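Jesa Interiors Short Course
Handout 7: Patterned walls and pale floors in small enclosures
Tutor: Cirilo Alvarado
Session date: Thursday, November 28, 2024

Please read this before the practical. Bring your sketchbook, a steel rule, a sharp knife and the offcuts you were given last time.

1. Scale of pattern

A booth, a cupboard or a display bay has far less wall than a room, and the eye is closer to it. A motif that looks modest on a bedroom wall can take over completely at this size. Pin a full repeat to the wall and stand where the user will stand before you decide. Holding the sample in your hand tells you very little.

Animal prints are forgiving in small spaces. The spots are irregular, so there is no obvious line for the eye to follow, and a slightly crooked drop is harder to notice than it would be with a stripe or a check. The colours do most of the work. Two tones of the same pink on a very pale ground give a soft, busy surface. Black on tan gives a much stronger one, and the walls will seem closer.

2. Using the same print on every wall

Some of you asked about this after the Caldeira exercise. Running one print over the back and both sides makes the walls read as a single wrap. It also hides the depth of the space, so people find it harder to judge how far away the back is. If depth matters, change the tone of one wall or put a plain strip in the corners.

Corners can be handled in two ways:

Turn the sheet. Crease it, take it at least 21 mm round the corner and overlap the next piece. Check the second wall with a plumb line, as the corner itself is seldom true.

Stop at a trim. Grey aluminium profile works well with pale prints. It gives a clean vertical break, and the pattern does not need to match across it. Cut the sheet to finish behind the edge of the profile where you can.
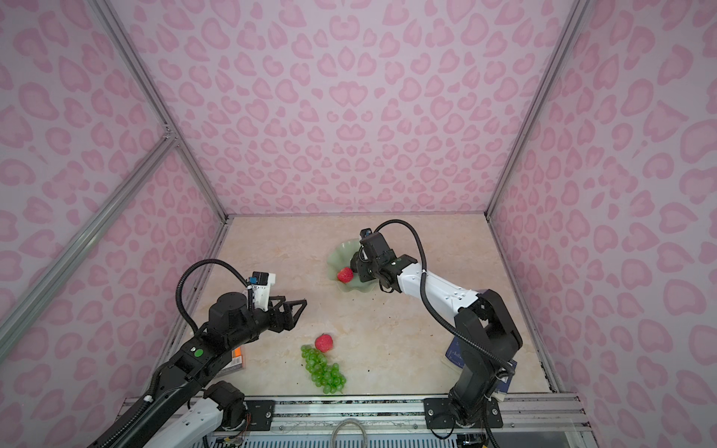
The trim method is the one we will use in the practical. Cut both side sheets from the same roll and mark the top of each on the reverse before you put the knife down. With a small spot it is very easy to hang one upside down.

3. Floors

Keep the floor plain or nearly plain if the walls are busy. A light beige with faint veining in cream and tan is a good choice, and so is a flat off-white. Both let the wall print stay in charge. A strongly veined marble effect next to a spotted print gives two patterns of the same weight.

Light floors show crumbs and dark specks at once. Allow for this when you choose the finish. Smooth sheet wipes clean, textured sheet needs a brush.

Fit the walls first and the floor second. Leave a 2 mm gap at the edges.

4. Costing

Use the Prolo price sheet from week two. The budget for the full brief is 2,450, with no more than 200 of that on trim. Allow one extra repeat per drop for matching. Sheets from the Orent sample book are sold by whole length only, so round up.

5. For next time

Make one sheet with three small samples of the same print at different scales, each mounted beside the floor finish you would pair with it. Write two or three lines under each on how it behaves from close up and from across the room. Hand it in at the first session in December.

The Orent books must go back on the shelf by the door, as the evening group needs them.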